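Plastic gears and rail kits: your questions

This page answers what people ask us most often about the Gradeck bench kits and the loose gears we sell alongside them. It was last checked on September 7, 2014. If your question isn't covered, write to Mi-kyung Maeng at the parts desk.

What comes in the basic kit?

Gears, shafts, a length of aluminium rail and a bag of small fittings. The contents list is on the inside of the lid. Motors and power supplies are sold separately.

Do I need a special bench?

No. Any flat, steady surface will do, with enough light to see small screws. Leave more elbow room than you think you need, especially if you have other equipment on the bench. 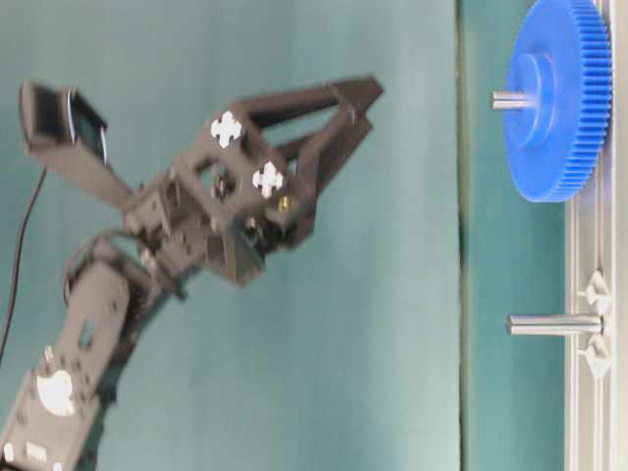

Can I buy a single gear?

Yes. The large blue spur gear is part 195 and the smaller one is part 7. Both are kept in stock. Orders for 10 or more of the same part are packed in one bag unless you ask otherwise.

How should I check a gear before fitting it?

Hold it by the flat faces or the hub and turn it slowly under a lamp. Look along the rim for chipped or bent teeth, then look at where the teeth meet the disc — hairline cracks tend to start there.
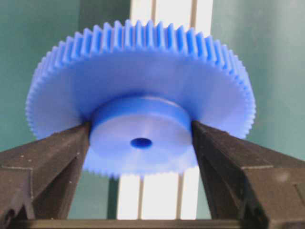
Run a fingertip round the edge as well. A small burr can be taken off with a fingernail or a fine file, but a missing tooth means a new gear. Send us the old one and we will replace it if it arrived that way.

Does the gear need oil?

Not for normal use. Plastic on plastic runs well dry, and oil picks up dust. If yours squeaks, wipe the shaft with a dry cloth first. Évan Barbier has written a short sheet on squeaks, which we can post to you.

Which way round does the gear go?

That depends on the build, so follow the drawing for the one you are making. Push it on by the hub and never by the rim. Stop if it feels tight and check that the shaft is straight.

Where do I put the small clear pieces?

Keep them with the rail. They are easy to lose on a pale bench, so use a coloured mat or a saucer. Replacements are sold in pairs.
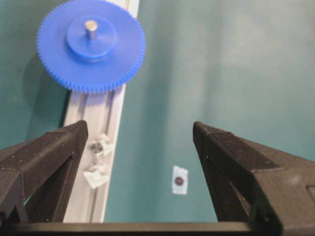
Can I cut the rail?

Yes, with a fine hacksaw. File the ends afterwards. We can't take back a rail once it has been cut.

Will your gears mesh with Grindetti ones?

We haven't tested them together, so we can't say. Compare the tooth spacing before you buy.

When is the next delivery of shafts?

October. We can put your name down.

Related items
Feka shaft set, short
Đào drawing sheets for beginners
Gradeck rail, uncut
Returns and replacements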